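Cómo preparar a un equipo para trabajar con un brazo robótico en la mesa de manipulación

Guía para responsables de turno y técnicos de taller

Svitlana Pasichnyk
Actualizado el 30 de septiembre de 2022

Cuando en Rondholm pusimos el primer brazo en la sección de preparación de piezas, dedicamos mucho tiempo a la instalación y muy poco a las personas que iban a trabajar al lado. Fue un error. El brazo funcionó desde la primera semana, pero el reparto de tareas estuvo sin aclarar casi todo el mes y hubo discusiones por cosas tan simples como quién repone las piezas. En Dedarstead lo hicimos en otro orden y el cambio fue más llevadero. Los pasos que siguen recogen ese segundo intento.

Antes de empezar

Necesita una descripción escrita del trabajo tal como se hace hoy. No sirve la del manual de procedimientos. Siéntese con quien ocupa el puesto y anote lo que hace durante un turno, incluidas las tareas que no figuran en ninguna parte: apartar una pieza dudosa, avisar al almacén, limpiar la mesa, enseñar al que acaba de entrar.

Necesita también saber quién decide. Si la jornada, la categoría o el complemento de alguien van a cambiar, la conversación debe tenerse antes de que llegue el equipo. Lleve las respuestas por escrito.

Paso 1. Separe las tareas

Divida la lista en tareas que pasan al brazo, tareas que siguen siendo manuales y tareas nuevas. La tercera columna suele quedarse corta. En nuestro caso aparecieron la colocación inicial de las piezas, la revisión de los dedos de la pinza, el rearme después de una parada y el registro de incidencias. Todas llevan tiempo y alguien tiene que tenerlas asignadas.

Si una tarea no encaja en ninguna columna, déjela como manual hasta que haya datos.

Paso 2. Fije una referencia común en la mesa

Operarios y técnicos tienen que poder hablar del mismo punto sin señalarlo con el dedo. Una superficie dividida en zonas de colores facilita mucho los avisos: «el cubo está en la línea entre el blanco y el azul» se entiende por teléfono, mientras que «un poco a la derecha» obliga a bajar al taller. Acuerde los nombres de las zonas con el equipo y no los cambie después.

Paso 3. Empiece con una pieza sencilla

Para las primeras sesiones use un objeto pequeño y regular, como un cubo de madera. El objetivo es que cada persona vea los movimientos de cerca y aprenda a reconocer la posición de la pinza respecto a la pieza. La producción vendrá después.
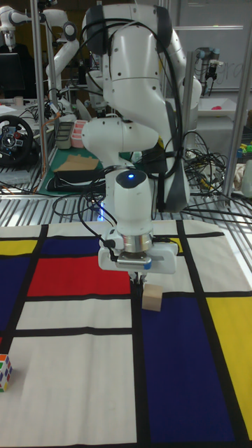
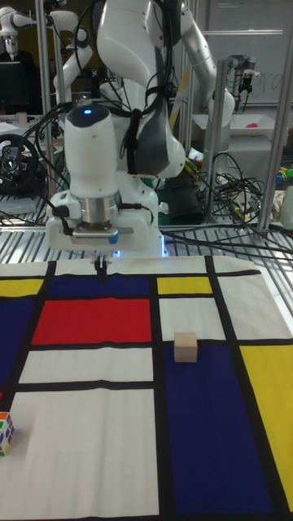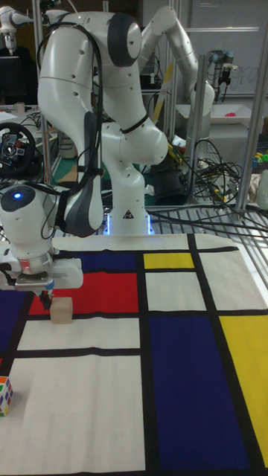 El cubo de madera y la pinza sobre el tapete de colores.

Haga las sesiones en grupos de 2 personas. Una maneja los mandos y la otra observa y anota. A mitad de sesión se cambian. Con grupos mayores, en Rondholm siempre acababa manejando el mismo y los demás miraban.

Planifique 25 ciclos por persona como mínimo antes de dar por terminada la primera fase. Cuente como ciclo completo la aproximación, el cierre de la pinza, el traslado y la suelta. Los ciclos fallidos también cuentan, siempre que se anote qué pasó.

Paso 4. Practique las paradas

Dedique una sesión entera a parar y volver a arrancar. Cada operario debe hacerlo solo, sin técnico delante, siguiendo este orden:

Pulse la parada.
Espere a que el brazo esté quieto y compruebe el estado en el panel.
Avise en voz alta antes de acercar las manos a la mesa.
Retire o recoloque la pieza.
Revise que ningún cable haya quedado en el recorrido del brazo.
Salga de la zona, avise de nuevo y rearme.

Deje por escrito que cualquiera puede parar el equipo sin pedir permiso y que una parada no se descuenta de ningún objetivo. En Rondholm no lo pusimos por escrito y durante los primeros días la gente dejaba seguir ciclos que veía mal. Cuando preguntamos, la respuesta fue que no querían salir en el informe.

Paso 5. Cambie lo que mide

Si antes contaba piezas por persona, esa cifra deja de tener sentido en cuanto el brazo coge una parte del trabajo. Nosotros pasamos a medir por puesto, en tandas de 100 ciclos, con tres datos: intervenciones manuales, tiempo parado y piezas apartadas. Usamos Gider para el registro, pero una hoja de papel junto a la mesa vale igual al principio.

No publique los datos de las primeras 200 piezas con nombres. Sirven para ajustar el equipo. Si se usan para comparar operarios, dejarán de apuntarse las incidencias pequeñas.

Paso 6. Revise los puestos al cabo de un mes

Vuelva a la lista del paso 1 y repásela con las mismas personas. Pregunte por lo siguiente:

Qué tareas manuales han crecido. La reposición suele pesar más de lo previsto.
Si hay ratos de vigilancia sin nada que hacer. Cansan más de lo que parece y conviene rotar el puesto.
Quién está resolviendo los fallos. Si es siempre la misma persona, hay que formar a otra y reconocer a la primera ese trabajo en su categoría.
Qué se ha dejado de hacer sin que nadie lo decidiera.

En Dedarstead esta revisión sacó a la luz que el control visual de las piezas, que antes hacía quien las cogía con la mano, había desaparecido del proceso. Lo recuperamos como tarea propia al final de la mesa, con su tiempo asignado.

Problemas frecuentes

El operario coloca la pieza bien, pero el brazo la coge mal. Compruebe primero si se ha movido el tapete. Fíjelo a la mesa y marque las esquinas.

Los veteranos no se apuntan a las sesiones. Inclúyalas en el horario normal de todos y quite la inscripción voluntaria.

El técnico corrige los fallos sin explicarlos. Pida que cada ajuste quede anotado en la hoja del puesto, con una línea sobre el motivo, y que lo lea el turno entrante.

Las plantillas de la lista de tareas y de la hoja de registro son las que usa Dovhaniuk en sus cursos de formación, adaptadas a nuestros turnos. Pídalas en la oficina técnica.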